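**Product Review: Tredodia Handheld Gripper Pair, garment folding use**
Watska Textile Handling Laboratory, May 2023

The laboratory used the Tredodia pair for 60 folding sessions in April. This review is limited to one fault, which affects its suitability for work with soft goods.

In eight sessions the jaws did not release when the trigger was let go. Each case involved a drawstring or a loose hem drawn in behind the pad, where the cord wedged against the finger linkage. The operator then had to free the cloth by hand, with the fingers still under spring load. One operator received a minor pinch through a knit glove. Work was stopped for the day and the incident was recorded.

Mägi, the supplier, replaced the return springs. The fault came back within 90 cycles. A narrow guard made by Gestusside has performed better, with no jams in 200 cycles - though it reduces the jaw opening slightly.

Grip on denim and fleece is good, and the trigger is comfortable. The manual says nothing about cords, and it should.

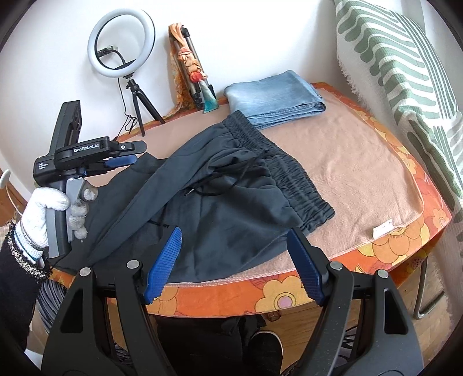 *Sweatpants with drawstrings, at the start of a fold.*

The pair is not recommended for garments with cords unless the guard is fitted. Operators should keep their free hand clear of the jaws until the trigger is fully forward.

Reviewed by Žydrūnas Dambrauskienė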